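Modgate Records – Release and Production Meeting
Minutes, 13th September
Location: Okmont rehearsal building, upstairs room

1. Previous minutes
Accepted with one correction. The mastering deadline for the Wendano album applies to the digital master only. The vinyl pre-master has its own date, set under item 3.

2. Wendano – mix status
Eight of nine tracks are approved. Track six goes back for a further revision. The kick drum and the low tuning of the second guitar are masking each other between 50 Hz and the bottom of the bass guitar, and the double-bass passage after the second chorus loses definition on small speakers. The engineer proposed a narrow cut on the guitar bus during that passage only. Agreed. No sample replacement on the kick; the band has asked for the recorded drums to stay as they are.

The vocal level on track two was raised again. Three people present wanted it up by half a decibel and the band does not. Left with the band.

3. Vinyl cut
Side A runs long. Options discussed were a lower cutting level, moving the instrumental to side B, or fading the outro of track four. Moving the instrumental changes the running order between formats, and the sleeve text would need to differ from the CD booklet. The vinyl pre-master is held until the order is fixed.

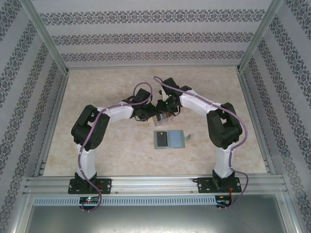 Joint-young Seo's position was that the order should be the same on every format, and that a quieter side A was acceptable if the noise floor of the lacquer was checked first. Reviewers receive the digital files and write about the sequence, he said, and a buyer who then finds the instrumental in another place will assume a pressing fault. Joon-young Seo also asked that the fade on track four be dropped from consideration, as the outro riff returns in the closing track.

Decision: same order on all formats. Side A to be cut at the lower level. Test pressing to be played on two different turntables before sign-off.

4. Güneş – reissue of the demo
The transfer from the original cassette is complete. Tape speed was found to be slightly fast and has been corrected against the tuning of the bass intro. Hiss reduction was tried and rejected, as it removed most of the cymbal decay. The reissue will carry the four demo tracks plus the rehearsal recording, in mono.

Liner notes are outstanding. The lyric sheet for the third song is incomplete and the singer will be asked to supply the missing verse.

5. Stock and orders
CD stock of the first Wendano EP stands at 494. Pre-orders for the album are at 1,286 across all formats. The CD run was set at 2,000. A larger run was not supported – storage at Okmont is already short and the shelving by the stairs is full.

Patches and shirts: no reorder before November.

6. Release show
The Okmont date is provisional. Güneş have agreed to open with a short set. Backline to be shared except for cymbals, snare and guitar heads. The house PA has no usable sub on the left side, and this needs to be repaired or a replacement rented. Stage volume was too high at the last show and the vocals suffered for it.

7. Other business
File naming for masters to follow catalog number, side, track. Old mixes to be moved out of the shared folder.

Next meeting when the test pressings arrive.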